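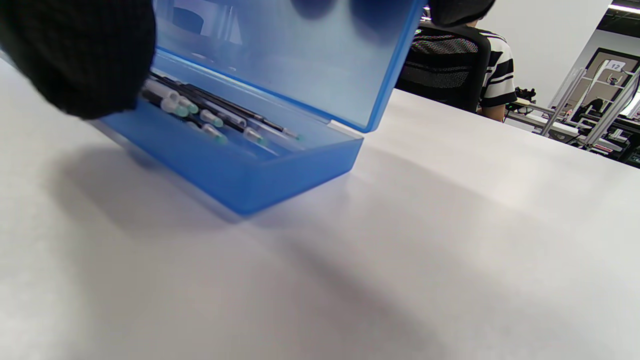 Titham Horticultural Program
Planting Design II - Handout 5: Extending Interest into Fall
Instructor: Kirsty Parsons
Issued 05/09/2019

Required reading before the session: the Heywood border survey, section on late perennials.

1. Scope

This handout covers the selection and placement of plants that carry a mixed border from late summer to the first hard frost. Spring bulbs and winter structure are treated in separate handouts and will not be examined here.

2. Sources of fall interest

Students should be able to name at least two suitable plants under each heading.

Flower: asters, Japanese anemone, toad lily, monkshood. Most of these tolerate part shade. Asters flower best with at least half a day of sun.
Foliage: fothergilla, oakleaf hydrangea, Virginia sweetspire, amsonia.
Fruit: winterberry, beautyberry, viburnum. Winterberry requires a male plant of matching bloom time within reach of pollinating insects.
Seed heads and grasses: switchgrass, little bluestem, coneflower left uncut.

3. Spacing and grouping

Perennials in the middle of the border are normally set in drifts of 5 or more. Single specimens are reserved for shrubs and the larger grasses. The Heywood border is 80 feet long and holds 192 perennials of 19 kinds - a fairly restrained list for its length, and one that students are asked to consider when preparing their own plans.

4. Maintenance

Tall asters may be cut back by a third in early June to keep them compact. Staking, where needed, should be in place before flowering. New shrubs planted in October must be watered until the ground freezes.

5. Assignment

Prepare a scaled planting plan for a border in full sun, with a plant list and a bloom chart. Plans drawn by hand are accepted. Submit to Kieran Foley at the Titham office before the next session. Late work is marked only by prior arrangement.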